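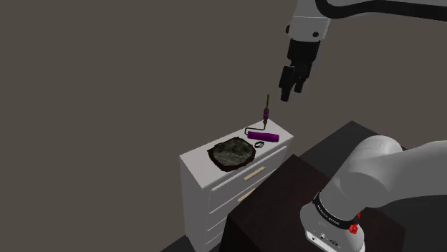 Frequently Asked Questions
Buckley Simulated Manipulation Club

We keep getting the same emails, so we put the answers in one place. Now we get emails asking where the page is. Hello, you found it.

Do I need to know how to program?

A little helps. If you have written a loop in any language and it eventually stopped, you're ahead of where several current members started. The first three meetings are a crash course in Python and in how the arm thinks about space, which is different from how you think about space and much pickier. After that you get paired with somebody who has been here a year.

Is there a real robot?

No. We have a simulated one, and it lives on the machines in Room 103. It has joints, a gripper, physics and strong opinions about collisions. What it doesn't have is a repair bill, which is how the club can exist on the budget it was given.

People are sometimes let down by this. Give it a couple of weeks. You can slam a simulated arm into a simulated table as hard as you like, hit reset, and be back at work before your shame has fully formed. Schools with physical arms have told us they spend a lot of their season waiting for parts.

So what do you do all evening?

Mostly we teach the arm to pick things up and put them somewhere else. The standard job this season is tidying: there are objects on top of a chest of drawers, and the arm has to get each one where it belongs without knocking the others around. A person could do it while on the phone. Our best entry last year took four months to write and put a spatula on the floor in front of the judges.

The work splits up into finding the object, deciding how to grab it, getting there, and closing the fingers at the right moment. Everyone thinks the last one will be easy.

Who picks the objects?

Tomás Keogh, and we have asked him to stop. He pulls them from the model library that comes with Pimura, the simulator we use, and his stated goal is "variety." A decent set has something flat, something small and something awkward, so you can't get by with one grasp for everything. Flat things have no edge to get under. Small things vanish behind your own fingers at the moment you need to see them. Awkward things have handles, and a handle looks like a gift until you lift by it and the heavy end swings around.

You can nominate objects on the sheet by the door. Please stop nominating soup.

Why does everything look so bare?

Because we haven't bothered to decorate. Plain backgrounds also render faster on old computers, and ours are old. Pilar Figueroa has a version with wallpaper and a rug, which is very nice and runs like a slide show. She brings it out for the open house.

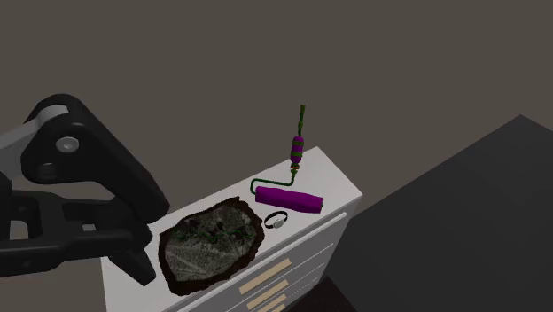 How close does the gripper have to get before it counts as a grasp?

Closer than that feeling in your stomach would like. For the club's own scoring, hovering gets you nothing, touching gets you nothing, and closing the fingers on air gets you a line in the log that everyone can read. A grasp counts when the object has left the surface and stayed off it for two full seconds. Slow-motion sliding across the top of the furniture is a separate category, and it also gets you nothing.

If your approach looks right from one camera, look at it from another one. A fingertip can seem perfectly lined up and be a good inch too high. We lost most of a November to this before Jintana Meesuk made the second view mandatory.

How many tries do we get?

In practice, as many as you want. For a method to go into the club's competition code, it has to be run 400 times with the objects shifted a bit each time, and we look at the whole batch. A single beautiful run is worth a round of applause and no points. Start your batch before you leave and read the results the next day, with coffee.

It worked at home and fails in Room 103. What did I do?

Check these in order:

Your version of Pimura. Ours is older than yours.
Your units. The arm takes meters. Somebody once gave it centimeters, and the arm left.
Your random seed. If you've been testing with one fixed seed, you have written a very long way of solving one problem.
Whether you saved the file.

If it still fails, post the log and the seed in the help channel. "It's being weird" isn't a log.

What is the Jodley?

The Jodley Cup is the spring contest we build toward. Teams submit code, the organizers run it on layouts none of us have seen, and then we all sit in a lecture hall and watch our own robots on a big screen, which is as relaxing as it sounds. There's a written report too, worth 200 points, and teams that skip it because they are "more hands-on" tend to finish below teams that can spell.

We send one team. Any member can try for it, first-years included. Fionnuala Doherty was a first-year when she wrote the drawer-opening routine we still use. It has a comment in the middle that says "do not touch," and we haven't.

What is the Plikine folder?

Plikine is our name for the grasp planner, and the folder is where it lives. The name came from a typo in the first commit and by the time anyone noticed, forty other files depended on it. Read the notes at the top before you change anything. Gearóid Mac Mathúna looks after it and will answer questions patiently, in great detail, possibly with a diagram.

Can I use machine learning?

Yes, if you can also say what you compared it with. Two members trained a grasping policy last year and it did well on flat objects, then developed a habit of going for the corner of the cabinet. They wrote that up in full and it was the best report we've had. If your plan is to train something for three weeks and hope, please at least keep a boring hand-written version going next to it.

How much time does it take?

One evening meeting a week, ending at 9, when the lights in Buckley go off whether or not your arm has finished. Closer to the Jodley most people add a second evening. If you have a concert, a game or a test, go do that. The drawers will still be shut when you get back.

Do I need my own laptop?

No. It's handy for writing code on the bus, but the club machines have everything installed. Don't update them. There's a sticky note on each monitor that says so, and each of those notes has a history.

How do I join?

Come to Room 103 on a meeting night and sit at any computer without a sweater on the chair. Somebody will give you a login and the starter task, which is to move the gripper to a point in the air and hold it there. When you can do that, ask for the one with the ring.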